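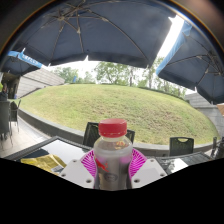
3 min read

July, vat notebook, started before lunch and finished after everyone went home

The vat is alive! Writing that first in case I run out of page. After a week of a sulky brown soup it has a proper coppery skin on top, and when I pulled the paddle through it the liquid underneath was a clear yellow-green, like strong tea with a leaf left in. I've been wanting to see that color since we scrubbed out the old stockpot.

Recipe, so I stop asking Randa: fructose vat, one part indigo to two parts lime to three parts fructose, by weight. We used 34 g of indigo, the Milum powder, ground wet in the mortar until it stopped feeling gritty between the fingers. Hot water first, then fructose, then the lime in spoonfuls with a lot of stirring along the side of the pot so as not to beat air in. Zaid whisked the last one like he was making pancakes and I think that explains most of what went wrong with it.

Temperature. The pot had dropped to 39 Celsius overnight in its blanket, lower than I wanted, and it was still in reduction when I lifted the lid. Warmed it back up slowly in the water bath. Jarmo thinks we could run it cooler than we do and just be more patient, and he may be right, though patience is in short supply when the whole room smells of wet hay and you've got scoured cotton sitting there waiting.

Scouring notes. The Tidel cotton is thirsty now. A drop of water goes straight in and doesn't bead anywhere, including along the selvage, where the last bolt always resisted. Washing soda, long simmer, and the water came off the color of weak coffee. I did the linen scraps in the same pot afterward and that was a mistake, they picked up some of the yellow. You can hardly tell once they're blue but I can tell.

First dips. Wet the cloth completely, squeeze, slide it in at the edge, keep it under, no splashing on the way out. Then the good part. It comes up green and goes blue in front of you, starting at the folds that stick out. I have done this a hundred times and I still call people over from the other bench. Noemí came over twice. She's working on the resist paste and has her own troubles (more on that further down).

Strip labels are in laundry marker on Tyvek, sewn on. Do NOT use the masking tape again, it floated off and we lost track of the whole middle of the series.

Observations from the dip series, in no order:

The pale end is lovely and I always skip past it. A single short dip gives a milky blue with a bit of gray in it, exactly the shade on the old Stidthorpe sample card that I'd assumed was faded. Maybe it never was.

Longer dips don't do what you'd hope. Leaving a strip in for ages gave me a patchy medium blue that crocked all over my thumb. Several short dips with a full airing between them gave a deeper color that stays put when rubbed with a white rag, damp or dry. So, short dips, and let them air until there's no green left anywhere, even down inside the hem.

The vat tires by mid-afternoon. You can see it in the strips, the color goes flat and a little purplish and the liquid turns from yellow-green toward a murky blue. Stop, feed it a spoon of fructose, warm it, leave it alone. I fed it and then left it alone for nearly the entire time it took to eat a sandwich.

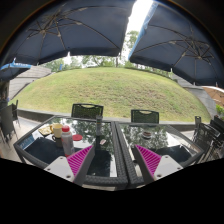
Depth is the next problem, and it's the one I'm most excited about. Everything we've pulled so far lands in a comfortable denim range, very pretty, but Orbán wants a blue that is close to black for the wide border, and words are hopeless for agreeing on that. "Midnight" means something different to each person in the room. What we need is an object to point at, and I'd like it to be the two big umbrellas over the rattan-edged tables: that dark navy, the kind that still reads as blue next to grass. If a strip looks washed out beside it, back in the pot it goes. Ziad would rather use the printed color chart, and we can do that too, but a chart is a tiny square of coated paper and cloth never looks like one.

To get there I want a second, weaker vat for the early dips and to keep the strong one for the finish. The old books are fairly united on this, build up from weak to strong, and I had it backward for years. The weak vat gets into the fiber and the strong one goes on top of something that's already holding. We have the small enamel pot free if Jarmo takes his onion skins out of it.

Resist paste (Noemí's bench). Rice flour and bran, steamed, kneaded, lime water added until it went from tan to mustard. The first batch cracked as it dried and let blue through in hairlines, which she hated and I loved. Second batch had more salt in it, dried slower and stayed bendy. It held for three dips and started sliding off in the fourth. For the deep border that won't be enough. Options: thicker paste, sizing the cloth with soy milk first, or pasting both sides. She's going for both sides. I'd size it as well. We shall see who has the cleaner white lines.

Finishing. Rinse until clear, then a short soak with a splash of vinegar to take care of the lime, then rinse again, then a hot wash with neutral soap. The soap wash took out far more loose blue than I expected from the mid strips and hardly anything from the ones with proper airing. Brightened them too.

Costs a fortune in water. Try reusing the third rinse as the first for the next lot.

To do:
Grind more indigo, and do it wet, with the lid of the mortar on this time
New pH strips, the ones in the drawer have gone off
Ask Randa how she stored the stock through last winter
Silk! One scrap, at the very end of the day, low lime
Sew the full series onto card before anybody borrows the pale ones

Blanket back on the pot, lid taped. Skin was still coppery when I covered it.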